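Moving from league to union at 20 – which position should I try?

Posted in Playing and Training by Fadora

Hi all! I've played rugby league since I was small, mostly in the second row, and I've just moved to Turholm, where the only club within reach plays union. I went along on Thursday to watch training and loved it. They've said I can join in from next week and have asked where I'd like to play. I'm 20, I like tackling and carrying, and I've never been in a proper lineout or a contested scrum in my life. Flanker sounds closest to what I know, but one of the coaches took one look at me and said centre. Any thoughts? And how long before the breakdown makes sense? 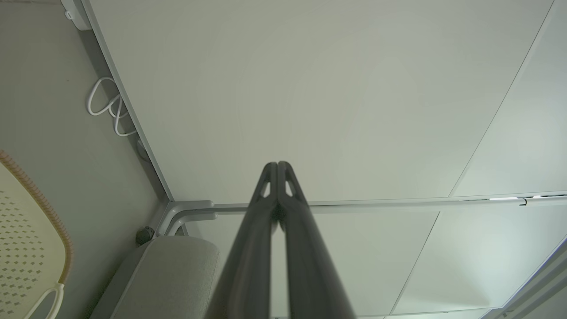

Rugby union: Changing codes

Jolo

Centre. You already know how to run a line and your defence will carry over. Learn the rucks first and worry about the rest in September.

Kuldeep Shukla

Welcome to union, you're going to have a great time! I made the same switch and went straight in at blindside flanker (number 6), and I'd do it again tomorrow. You get to tackle all afternoon, you carry off the back of the scrum now and then, and you're close enough to the ball that you learn quickly.

The breakdown is the big change. In league you get tackled, you get up, you play the ball. In union you have to let go of it, and people are coming over the top of you – I gave away four penalties in my first half for holding on! Ask someone to spend ten minutes with you after training on placing the ball back and on when you're allowed to put your hands on it. It took me nearly 8 matches before I stopped having to think.

Please don't go into a live scrum until a coach has taught you how to bind and get your body height right, even on the flank. Lineouts can wait a bit, you may not be asked to jump at all.

If they really want you at centre, give it a couple of games. Plenty of us have ended up somewhere we never asked for and stayed there.

Maurya

following this, same boat but I was a winger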